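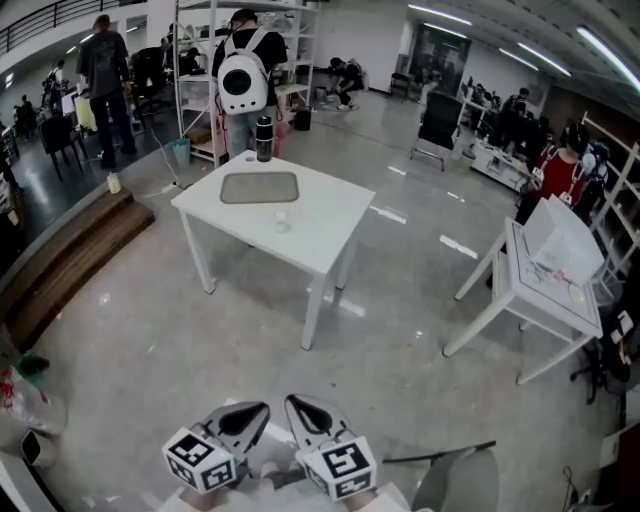

A Better Shared Workroom: Final Report
Rattana Nuchit, Design of Shared Spaces
Submitted 4/28/25

Why I picked this room

I have wanted to study a busy workroom ever since our February site visit in Skokport, and the Prutoncombe room turned out to be a great one! People work there on their feet, at white tables on thin legs, and there is a raised level up a few wooden steps that I fell in love with right away. My question was simple: what makes a shared table easy to use when lots of people pass by it all day?

What I looked at

I spent 3 afternoons there and kept a notebook of 63 entries. Most of them are about small stuff. Cups, lids, water bottles, dishes, the things that end up on a table and stay. I also sketched where the shelving and the trash bins stand, and I asked people which table they go to first (almost everyone had a favorite).

Light and ceiling

The ceiling got its own chapter in my notebook. It is white and ridged, with long light panels running back in rows, and it makes the whole place feel open. I would love to see the same thing tried in our studio at Vustville. 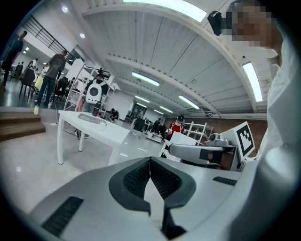

Figure 2. Ceiling lights and the mezzanine railing, with a work table at left.

What I learned

Tables out in the open floor are wonderful for working from any side, but drinks drift to the corners. Shelving within a step or two of a table helps a lot, especially for anyone wearing a backpack who doesn't want to squeeze past chairs. My favorite idea from the interviews was a marked spot for cups, and I drew four versions of it. The Mohamedi tray plan in the appendix is the one I'd build first.

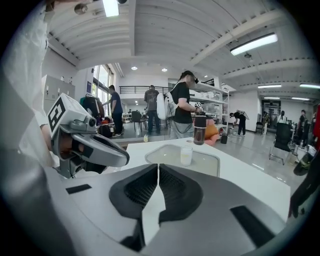 Where should drinks go on a shared work table?
Pick one back corner, mark it, and keep it the same on every table so people find it without thinking.

Next steps

I'd like to build the tray at full size, 70 centimeters long, and try it for a whole term.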